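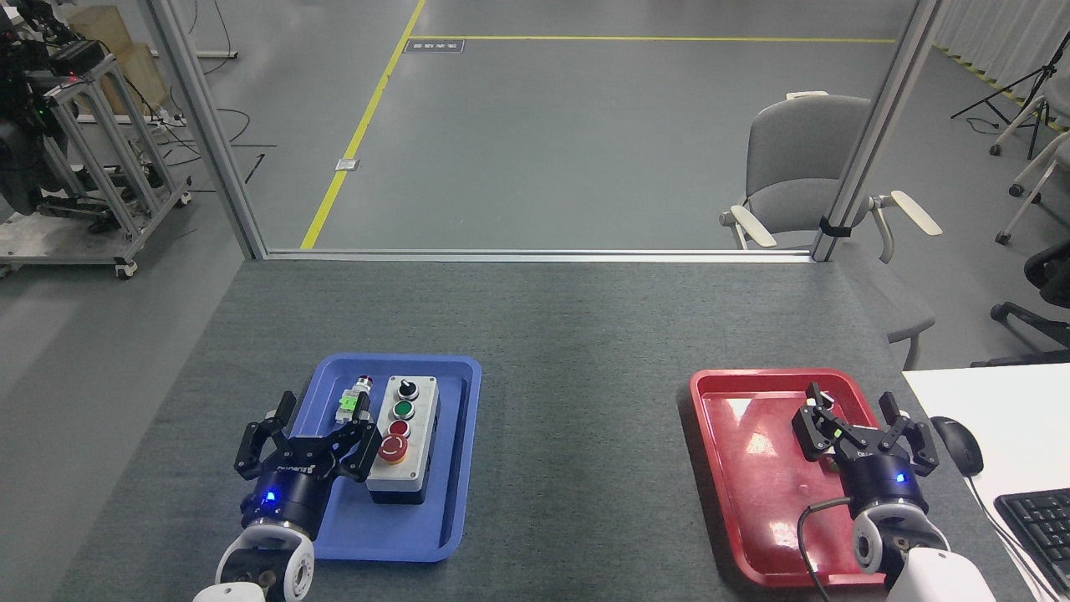

What does a task planner do in a two-armed work cell?

It decides which arm acts next, on which part, and what has to be true before the move can start.

Chapter 5: Sequencing and Shared Space

The earlier chapters treated each arm as if it worked alone. We wrote a controller that followed a path and a vision module that returned a pose for each part. This chapter puts a planner on top of them. The task involves a control box, push-button components, a blue tray and a red tray.

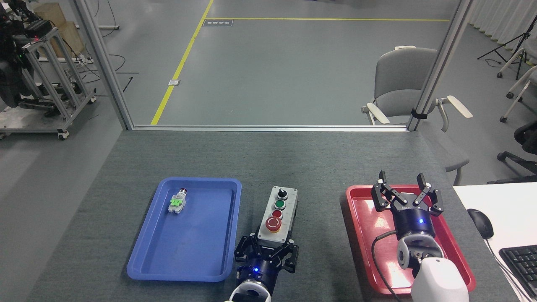

Jaanus Paju

The planner used here is called Wasto. It keeps a short list of facts, such as which tray holds a part and whether a gripper is open. Each action has conditions and effects written in terms of those facts. If a condition fails, the action is left out of the search. You will write 19 actions by the end of the chapter, and most of them fit on a few lines.

Section 5.1 covers the fact list. Section 5.2 covers the search itself, which is capped at 300 steps so that a badly written action can't hang the program.

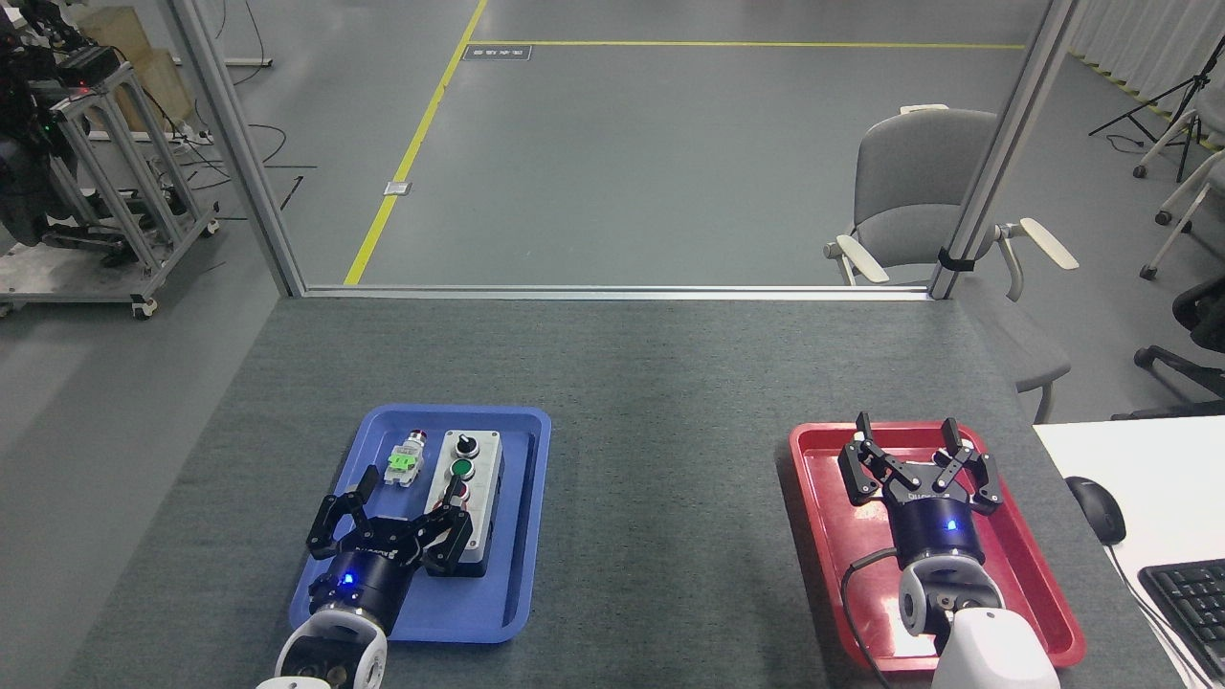
By Jaanus Paju, Clastham
Revised March 25, 2024

Perception is the usual source of trouble. A finger over a tray can hide part of an object, and the pose estimate will jump. Wasto doesn't replan on a single odd reading. It waits for 5 readings in a row that agree, and only then changes a fact.

Shared space is the other problem. Both arms may need to reach the middle of the table, so we treat that area as a resource with a lock. An arm asks for the lock before it enters

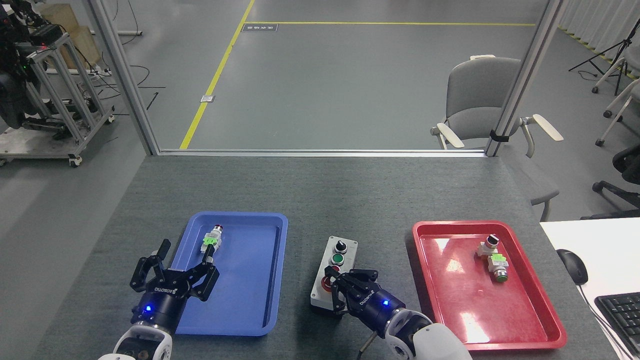
and gives it back once its wrist is clear. The second arm can still move over its own tray in the meantime. Exercise 3 asks you to change the lock so that an arm gives it up if its grasp fails. Save your log files, as you will need them in Chapter 6.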